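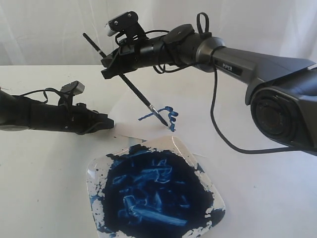
Drevstead Two-Arm Bench Package

Planning, budgeting and ordering information

Page revised 2026-02-15

The Drevstead Two-Arm Bench Package is a tabletop workstation for light handling tasks: holding a brush or pen, moving small parts, steadying paper or card, passing an object from one side of the table to the other. It is sold as a package and as separate lines, and most buyers end up with a mix of the two. This page sets out what is on each line of the quote, what is left to the buyer, and the costs that tend to be missed when a budget is drawn up from the quote alone.

Pricing is by written quote. We do not publish a price list for the full package, as the arm line moves with the exchange rate and makes up the largest part of the total.

What the quote covers

Line A, arms. Two tabletop arms with parallel grippers, mounted to face each other across the work area. Buyers who already own suitable arms can strike this line and order the rest. Send us the model, the mounting pattern and the controller version before you do. We will confirm in writing whether the remaining lines fit.

Line B, wrist cameras. Two small colour cameras with brackets, one per arm, with cable. A spare bracket is quoted separately.

Line C, table. White top, levelling feet, pre-drilled for the arm bases. The top is a consumable in the long run and can be reordered without the legs.

Line D, backdrop. White fabric on a rail, full width of the table. Washable. Ships folded and will show creases until it has hung for a while or been steamed.

Line E, control cabinet. Power supplies, emergency stop, network switch and labelled terminals. The host computer is not in the cabinet and is not on this line.

Line F, host computer. Optional. Many sites buy their own through an existing supplier and this is usually the cheaper route. The minimum specification is sent with the quote.

Line G, Brinine cable kit. Optional, recommended. Clips, sleeves and strain relief for the arm and camera cables, with a fitting guide.

Line H, commissioning visit. One technician on site. Travel outside the metropolitan area is charged at cost.

What the quote does not cover

Freight insurance beyond the carrier's standard cover. Electrical work at the site. Guarding or light curtains, if your risk assessment calls for them. Work materials such as paper, paint, brushes, pens and trays. Software licences from other vendors. Staff time.

Staff time is the item most often left at zero. A bench of this type needs a person who can reset it, restock it, wipe it down and tell a loose connector from a software fault. For a teaching or research site this may be part of an existing role. For a commercial site it should be costed as hours per week and shown in the budget on its own line.

Task materials and wear

Brush, marker and paint tasks are among the most frequent first tasks on a new bench. They need little fixturing and the result can be checked by eye. They are also hard on the table area, and the budget should reflect this.

Paint travels. Allow for a shallow dish or plate as a palette, a way of keeping it in the same position from one run to the next, and replacement paper in quantity. Water-based paint comes off the Line C top with a damp cloth if it is dealt with the same day. Pigmented inks may stain it. A stain does no mechanical harm, but a mark that stays on the table will appear in every recording made afterwards, and sites collecting camera data generally want a clean surface.

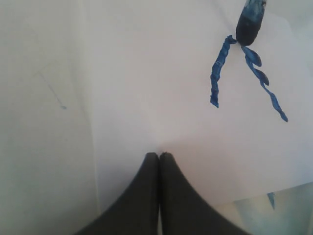

Wrist camera view, gripper closed, with blue strokes on the sheet.

Gripper fingers are a wear part. Small nicks at the tip have no effect on a brush handle or a marker barrel. They start to matter with thin card, film and wire. We suggest holding one spare pair of fingers per arm from the first order. The pairs are matched at the factory and should be changed as pairs. Mixing an old finger with a new one leaves an uneven gap along the closing line, and the calibration routine will report it as a zero error.

Round handles of small diameter can turn between flat jaws when the tip meets the paper. There are three ways to deal with this at purchase: a grooved finger set, a sleeve over the handle, or a lower contact force set in software. The sleeve is the cheapest and can be made on site. The grooved set is better for a bench that will spend most of its life on pens and brushes, and worse for one that will also pick up flat parts. If the task list is not settled, order the standard fingers and leave the grooved set for the second year.

Space and services

Allow clear floor on all sides of the table for access to the arm bases and cabinet. A bench pushed hard against a wall can be run, though it cannot be serviced without being pulled out, and each move means the camera calibration has to be checked again. The backdrop rail needs a small amount of space behind the rear edge.

Power is single phase from a standard outlet. Put the cabinet on its own circuit where possible. Do not run it from a power board shared with heaters, compressors or a kiln.

Lighting should be soft and even. Direct sun on a white top will wash out a wrist camera picture for part of the day, and it will be a different part of the day in July. Blinds are cheaper than lamps. Sites without windows normally need diffused overhead fittings and nothing further.

The network should be wired. The wrist cameras produce steady traffic, and a wireless link between host and cabinet is not supported.

Cables

Cables to the wrist are the most common cause of unplanned stoppage on any small arm. Leave enough slack for the full turn of the wrist and no more. A long loop under the arm will clear the table at one pose and drag on it at another, so the check has to be made through the whole range of motion with the arm at low speed. The Brinine kit includes a moving clip for the lower cable, which holds the loop away from the work. Budget for one replacement camera cable per arm per year under daily use.

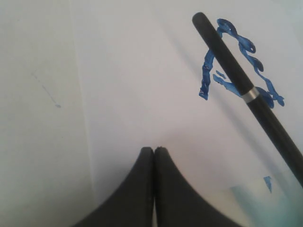 Storage is the other small cost. Drives fill faster than expected once both wrist views and a fixed view are being recorded together. Work out the figure from hours of recording per week, number of views and how long the files must be kept, then add room for a second copy. A site that records only faults or short checks can ignore this and use the disk in the host computer.

Decide early which runs are to be kept. Keeping everything is a valid choice, provided someone has priced it.

Lead time and stages

The standard package ships 8 weeks after the deposit clears. Arms are the slow item. If Line A is struck, the remaining lines ship earlier and the date is given on the order confirmation.

Payment is in stages: deposit on order, balance of hardware before dispatch, commissioning after the visit. Public sector buyers who cannot pay before delivery should say so when asking for a quote – we have separate terms, and changing over after the order is placed means raising it again.

We advise carrying a contingency of 10 per cent on the hardware total. In past orders it has mostly gone on electrical work, additional fingers and a second set of brackets.

Order of purchase for a tight budget

Where the full package cannot be funded in one year, the following split causes the least rework.

First year: table, cabinet, one arm, one wrist camera, cable kit, commissioning.
Second year: second arm, second wrist camera, backdrop, spare fingers.

The table is drilled for both arms whichever way it is bought, and the cabinet is wired for both. Buying the smaller Pedmont cabinet to save money in the first year is not advised if a second arm is planned. It has no spare terminals and cannot be extended.

Leasing is available through Oosthuizen on the hardware lines only. Commissioning, freight and wear parts are invoiced by us and paid outright.

Warranty and service

Warranty on the table, cabinet and cabling is with Drevstead. Warranty on arms and cameras is passed through from the maker, and we handle the return. Gripper fingers, table tops and backdrops are excluded as wear items. Paint or ink inside a gripper is treated as damage in use, so fit the wrist sleeve for any task with open liquid.

A yearly service visit can be added at order or later. It covers a check of mounting bolts, brake test, cable inspection, finger gap and camera calibration, with a written report.

Contacts

Quotes and lead times: Lurdes Tavares
Fit of existing arms and site drawings: Detlef Vogler
Service bookings and spare parts: Nour Dabbas

Please quote the line letters when writing. For site drawings, a dimensioned sketch with door widths and outlet positions is enough.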